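Picking from a bin: what the planner needs to know
Speaker notes, Annag Skinner, Vastville, May 12, 2018

Opening. Thank Aslı Oral for the grasp code. Say what Clustitz is: the planning layer we run between the detector and the arm. Keep it under a minute.

Slide 2. The task sounds easy. Blocks in a metal bin, take one out, repeat. Open table picking was working by January. The walls are what broke it.

Slide 3. Perception. Colour finds the blocks well enough. Pose is harder. Scuffed metal gives poor depth, and worst of all near the bottom of the walls. Two blocks side by side used to come back as one long block. We now fit a box of known size and throw away anything that doesn't match.

Slide 4. Grasp choice. We sample 1000 candidates per block and drop any where a finger would meet a wall. Pause here - people usually ask why so many. The log for the Bayram run: 1320 picks tried, 315 turned down by the planner before the arm moved.

Slide 5. Bin and blocks. 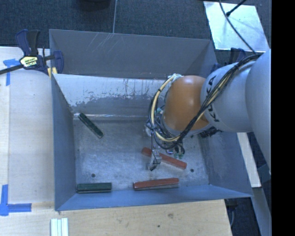
A block lying against a wall has one side the finger can't get to, so the planner tries a grip near the ends first. If that fails it asks for a push away from the wall, then a new view. Limit is 10 pushes, then it stops and waits for a person.

Slide 6. Cables. The collision model treats the bundle as a fat tube. Crude, but safe. Brorkell want something tighter - say we are looking at it, don't promise a date.

Questions. If time is short, skip the timing plot.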